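# Microwave oven door

The **door** of a microwave oven is the movable part of the cooking cavity. It gives access to the food, lets the user watch it while cooking, and keeps microwave energy inside. Of the parts of a household oven it is among the most closely regulated, as nearly all measurable leakage occurs at or near its edges.

## Background

Household ovens in most countries work at 2.45 GHz, which corresponds to a wavelength in air of 12.2 cm. The cavity is a closed metal box in which the waves reflect from the walls. The door must complete this box electrically when shut, although it is a separate part and rarely makes perfect metal contact with the front of the cavity.

Early commercial ovens used metal spring fingers around the opening. These wore out and collected grease, and a bent finger could cause arcing. Later designs mostly use a choke seal, which does not depend on contact.

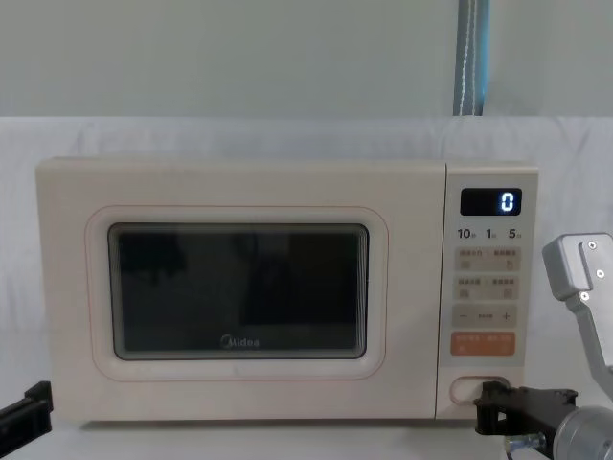
## Choke seal

A choke is a folded channel running around the inside edge of the door. Its depth is close to one quarter of the operating wavelength, measured along the path of the wave. Energy entering the narrow gap between door and cavity meets the channel, is reflected at its closed end, and returns out of phase. The effect at the mouth of the gap is that of a short circuit, even with a small space between the surfaces.

Most chokes are cut into a row of teeth or slots. The slots limit waves that would otherwise travel sideways along the channel. A plastic cover is usually fitted over the choke to keep out food and steam. The cover is transparent to microwaves but changes the effective length of the channel slightly, and this is allowed for in the design.

Debashish Bhattacharjee, in a survey of seal geometry, divides household chokes into 6 groups according to the shape of the fold. The Brodonberg type has a single fold with straight teeth. The Duggan type adds a return lip and is deeper - it tolerates a wider gap but takes up more of the door's thickness.

## Window

The window consists of a perforated metal sheet between layers of glass or clear plastic. The holes are typically between 1 and 2 mm across. A hole this small compared with the wavelength acts as a waveguide far below its cutoff frequency, and the field falls off steeply through it. Visible light, with a wavelength under one thousandth of a millimeter, passes without difficulty.

The share of open area is a compromise. More open area gives a clearer view, but the thinner metal between holes is easier to damage and carries current less well. The sheet must be joined to the door frame on all sides, by welding or by forming both from one piece.
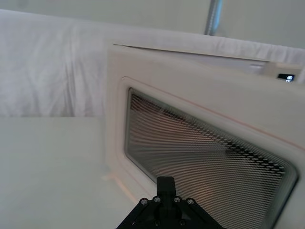

## Interlocks

Switches operated by the door latch cut power to the magnetron when the door is opened. A common arrangement has three switches:

- a primary switch in the supply line
- a secondary switch in the line or in the relay circuit
- a monitor switch, which blows the main fuse if the others fail to open

The order in which they operate is set by the position of the latch hooks. A worn or misaligned latch can change this order and blow the fuse with no other fault present.

## Leakage limits

In the United States, the limit is 1 mW/cm² before sale and 5 mW/cm² over the life of the oven, measured 5 cm from the surface. The level drops quickly with distance.

## Maintenance

Food residue on the sealing surfaces can hold the door slightly open and may char. The surfaces are cleaned with a damp cloth and mild detergent; abrasive pads can damage the coating. An oven with a bent door, loose hinges or a broken latch should not be run until it is repaired and tested for leakage.

## See also

- Cavity magnetron
- Faraday cage
- Waveguide cutoff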